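# harkwood-buns

My steamed bun notes, moved out of a messy text file and into a repo so I can stop losing them. Plain Markdown, one file per batch, plus the base recipe.

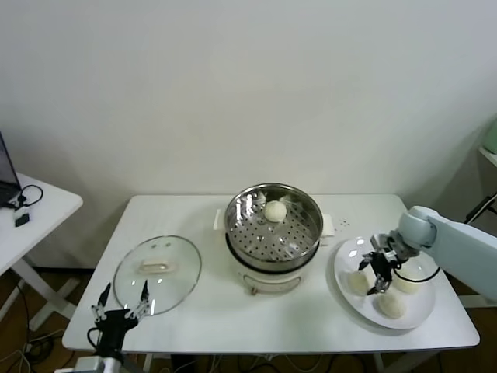
I started keeping these in December, when I got tired of making a great batch and then having no idea what I'd done differently. Most of the entries are short. Some are just me complaining about yeast (sorry!), but I left those in, they're useful when the weather turns cold again.

## What's in the repo

- `base.md` – the plain dough, no filling
- `batches/` – one note per bake day, or steam day, whatever you want to call it
- `fillings.md` – mostly Pejman's, see below
- `todo.md` – very out of date

## Base dough

- 402 g all-purpose flour
- 178 g warm water, plus a splash more if it feels stiff
- 4 g instant yeast
- a spoonful of sugar
- a pinch of salt

Yes, 402. The first batch I really loved was supposed to be 400 and my hand slipped, and I've stuck with it out of superstition.

Knead until it's smooth, cover it, and let it puff up. Then knead it again, longer than you want to. I used to skip that second knead and got big bubbles under the skin every time. Shape into balls, let them rest under a towel, and start steaming once they feel light when you pick one up.

## Steaming

Everything here is written for a small electric cooker with a steamer basket that sits on top. If you've got a big bamboo setup on the stove you'll need to play with the times, and I can't help much there.

- Get the water going before the buns go in.
- Leave space between them! They swell more than you'd think, and they'll glue themselves together given half a chance.
- Lid on, and leave it on. No peeking.
- When the time's up, switch off and wait 2 minutes before lifting the lid. Lift it away from you and keep it level so the drips don't land on the buns.

If the tops come out wrinkled, check the proofing first. Mine go wrinkly when I've left the dough too long, and also when I yank the lid off early because I'm hungry. A wrinkled bun tastes fine, by the way. I toast the ugly ones in a pan the next morning.

## Batch note format

I write the flour brand, how the kitchen felt (cold, okay, sticky), the proofing time, and a line about the result. Please don't add star ratings. Reece Cheetham tried that on the Fonwood branch and we argued over half stars for a week.

## Thanks

Pejman Ghaffari sent the date and walnut filling and fixed my terrible kneading instructions. Reece did the folder cleanup and ate most of the test batches.

## Using this

Copy whatever you like, change whatever you like. If you make a batch, send me a note file and I'll add it. Pan-fried versions are welcome too, just put them in their own folder.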